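Institut Laur – Formation aux métiers de l'hébergement
Module 6 : Entretien de la chambre en recouche et à blanc
Support de cours remis aux stagiaires
Responsable du module : Aušra Luik

Séance 4. La gestion des déchets et le remplacement du sac de corbeille

1. Place de la séance dans le module

La présente séance fait suite à celle consacrée à l'entrée en chambre et à l'aération. Elle précède la réfection du lit. Les stagiaires sont réputés connaître l'organisation du chariot d'étage, la tenue de la feuille de service et les règles d'accès aux chambres occupées. Le stagiaire absent à la séance 3 en demande le support au secrétariat pédagogique avant l'atelier pratique.

À l'issue de la séance, le stagiaire doit être en mesure de vider et de contrôler une corbeille de chambre, de choisir un sac adapté à sa contenance, de le poser sans pli excessif ni débordement et de rendre compte de toute anomalie constatée au cours de l'opération.

2. Vocabulaire

Recouche : service effectué dans une chambre dont le client poursuit son séjour.

À blanc : service effectué après le départ du client et avant l'arrivée du suivant.

Corbeille : récipient de petite contenance placé dans la chambre, à distinguer de la poubelle à pédale de la salle de bains, traitée à la séance 7.

Sac de corbeille : sac mince destiné à garnir l'intérieur du récipient. Le terme « doublure » se rencontre dans certaines fiches fournisseurs ; il n'est pas retenu dans le présent cours.

Retombe : partie du sac rabattue à l'extérieur du bord de la corbeille.

Objet trouvé : tout objet laissé dans la chambre par le client et qui n'a pas été déposé dans une corbeille. La procédure correspondante figure à l'annexe B du livret.

3. L'ordre des opérations

L'évacuation des déchets intervient au début du service. Elle précède le dépoussiérage, le lit et l'aspiration. Une corbeille vidée en fin de service oblige l'agent à repasser sur une moquette déjà aspirée, et les débris tombés lors de la manipulation échappent alors souvent au contrôle.

En recouche, l'agent ne jette que ce qui se trouve dans la corbeille. Les papiers, emballages ou flacons laissés sur le chevet, le bureau ou l'assise du canapé demeurent en place, même lorsqu'ils paraissent vides ou hors d'usage. En cas de doute, l'agent s'abstient et porte une mention sur la feuille de service.

À blanc, l'agent fait en outre le tour de la chambre avant de fermer le sac de collecte : dessous du lit, tablette basse du chevet, interstices du canapé, arrière des rideaux. Les tiroirs sont ouverts un à un.

4. La chambre d'application

Les exercices se déroulent dans la chambre témoin de la résidence Stindari. Son aménagement correspond à celui de nombreux établissements de catégorie moyenne : lit adossé au mur du fond, chevet étroit logé entre le lit et le mur, canapé en vis-à-vis. L'espace de circulation est restreint, et le stagiaire prendra garde à ne pas heurter la tête de lit ni l'accoudoir du canapé en se retournant.

Pour les besoins de l'exercice, la corbeille est amenée au centre de la pièce, sur la moquette. En service réel, elle est traitée à proximité de son emplacement habituel, puis remise exactement à celui-ci.

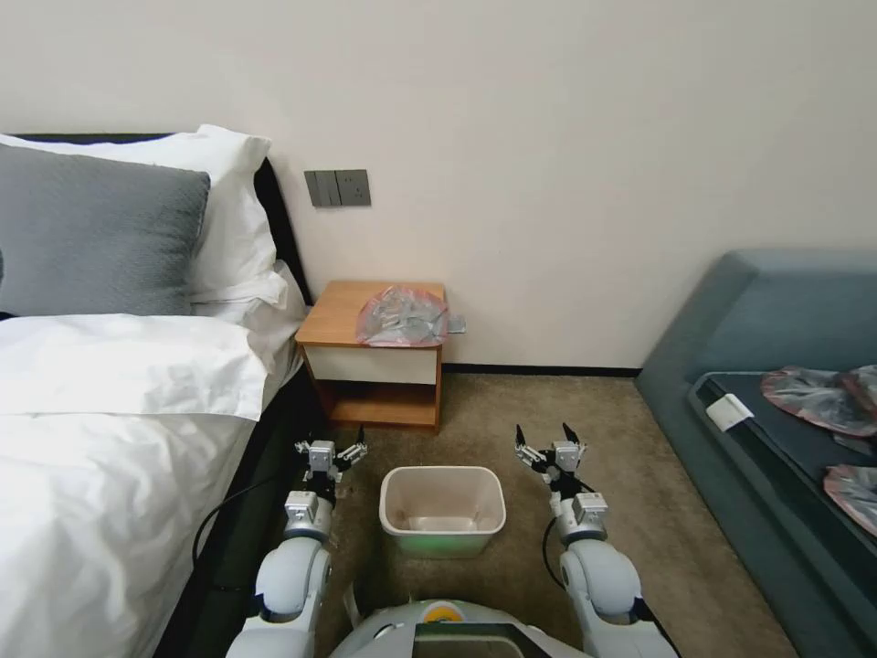 Figure 1. La corbeille blanche sur la moquette, vide, entre le lit et le canapé.

On relèvera sur la figure 1 la présence de sacs en plastique transparent sur le chevet et sur le canapé. Le stagiaire retiendra la règle suivante, applicable en exploitation : aucune fourniture de ménage n'est posée sur le mobilier du client. Les sacs neufs restent sur le chariot, dans le compartiment prévu, et l'agent n'apporte en chambre que la quantité nécessaire. Les sacs usagés rejoignent directement le sac de collecte.

5. Choix du sac

Le sac doit être proportionné à la corbeille. Trop petit, il se tend et glisse vers le fond dès le premier dépôt. Trop grand, il forme des plis qui réduisent la contenance utile et donne à l'ensemble un aspect négligé. La retombe attendue est de deux à trois doigts, régulière sur tout le pourtour.

Pour une corbeille rectangulaire, il convient de raisonner sur le périmètre du bord et non sur la seule hauteur. Le périmètre du bord d'une corbeille dont l'ouverture mesure 250 mm sur 150 mm est ainsi de 800 mm. L'ouverture du sac, mesurée à plat puis doublée, doit être légèrement supérieure à cette valeur. Les stagiaires effectueront ce calcul pour leur propre corbeille au début de l'atelier et conserveront le résultat dans leur livret.

La référence utilisée à l'institut est le sac Trekik 1087, livré en carton de 200. Tout carton entamé est signalé au responsable du magasin pédagogique.

Le sac transparent présente l'avantage de laisser voir son contenu au moment de la collecte. L'agent peut ainsi repérer un objet de valeur jeté par inadvertance, un morceau de verre ou une pile. Cet avantage ne dispense en aucun cas du port des gants.

6. Mode opératoire

6.1 Retrait du sac usagé

Mettre les gants. Observer le contenu de la corbeille sans y plonger la main. Saisir le sac par l'extérieur de la retombe, rassembler les bords et fermer par un nœud simple. Ne jamais tasser les déchets à la main ni au pied. Soulever le sac à la verticale en maintenant la corbeille au sol.

Si la corbeille contient un objet coupant ou piquant, interrompre l'opération, laisser le récipient en place et prévenir la gouvernante.

6.2 Contrôle et nettoyage de la corbeille

Vérifier le fond et les angles intérieurs. Essuyer l'intérieur, puis l'extérieur, au moyen de la lavette réservée à cet usage. En présence d'un liquide, vider le récipient dans les sanitaires, le laver et le sécher complètement avant de le garnir. Contrôler également le dessous, qui peut tacher la moquette.

6.3 Ouverture du sac neuf

Changer de gants. Détacher le sac et repérer le côté ouvert. Séparer les deux parois en les frottant entre le pouce et l'index ; il est interdit de souffler dans le sac ou d'humecter les doigts. Prendre ensuite le bord en deux points opposés et écarter les mains jusqu'à ce que l'ouverture soit bien dégagée. Les parois doivent se décoller d'elles-mêmes.

Le sac est tenu devant soi, à hauteur de travail, au-dessus d'une zone libre. Il ne doit toucher ni la literie ni le canapé. Dans une chambre étroite, on se place face au passage et l'on garde les coudes près du corps. La figure 2 montre un sac dont l'ouverture est tendue par ses deux côtés. La bande rose rouge qui court le long du bord constitue un repère commode : elle indique sans ambiguïté la partie à saisir.
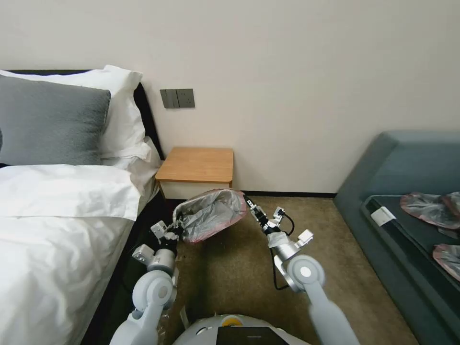

6.4 Mise en place

Descendre le sac dans la corbeille en conservant l'ouverture tendue. Accompagner le fond avec le dos de la main jusqu'à la base du récipient. Rabattre le bord sur les petits côtés, puis sur les grands côtés. Chasser l'air emprisonné entre le sac et la paroi en passant la main de haut en bas.

Si la retombe est trop large, la replier sur elle-même du côté du mur. Le nœud d'ajustement à l'angle est admis, à condition qu'il demeure invisible depuis l'entrée de la chambre.

6.5 Remise en place

Reposer la corbeille à l'emplacement prévu par le plan de chambre. Retirer les gants avant de toucher le linge, l'interrupteur ou la poignée de porte. Procéder à l'hygiène des mains.

7. Erreurs fréquemment relevées en atelier

Sac posé dans une corbeille encore humide. Le plastique adhère à la paroi et le retrait suivant devient difficile.

Plusieurs sacs superposés au fond de la corbeille en prévision des services suivants. Cette pratique n'est pas autorisée à l'institut ; certains employeurs l'acceptent, et le stagiaire se conformera aux consignes de l'établissement d'accueil.

Sac secoué vigoureusement pour l'ouvrir. Le geste remet en suspension la poussière et risque d'atteindre les objets posés sur le chevet.

Sac de collecte appuyé contre le lit. Il reste sur le chariot, y compris lorsque celui-ci stationne dans le couloir.

Gants conservés pour la réfection du lit. Cette faute entraîne l'arrêt de l'exercice.

8. Travail demandé

Les stagiaires travaillent en binôme. Le premier exécute le mode opératoire complet, le second l'observe au moyen de la grille fournie en annexe A ; les rôles sont ensuite inversés. Aucune remarque n'est formulée pendant l'exécution, sauf en cas de danger.

Chaque binôme rédige une note d'une page portant sur les points suivants : résultat du calcul de périmètre, adéquation du sac employé, difficultés rencontrées à l'ouverture, aspect final de la corbeille vue depuis la porte. La note est à remettre au plus tard le 14 août au secrétariat, sous forme imprimée. Les stagiaires en alternance à l'hôtel Gukanby peuvent substituer à l'atelier une observation réalisée sur leur lieu de travail, avec l'accord écrit de leur tuteur.

9. Évaluation

L'épreuve pratique porte sur l'ensemble du module. La partie relative aux déchets est notée sur 6 points : deux pour l'hygiène et le port des gants, deux pour le respect de l'ordre des opérations, un pour la pose du sac, un pour la remise en place. Les stagiaires ajournés à la session de juin conservent leurs notes écrites et ne repassent que l'épreuve pratique.

Annexe A : grille d'observation
Annexe B : procédure relative aux objets trouvés (voir livret)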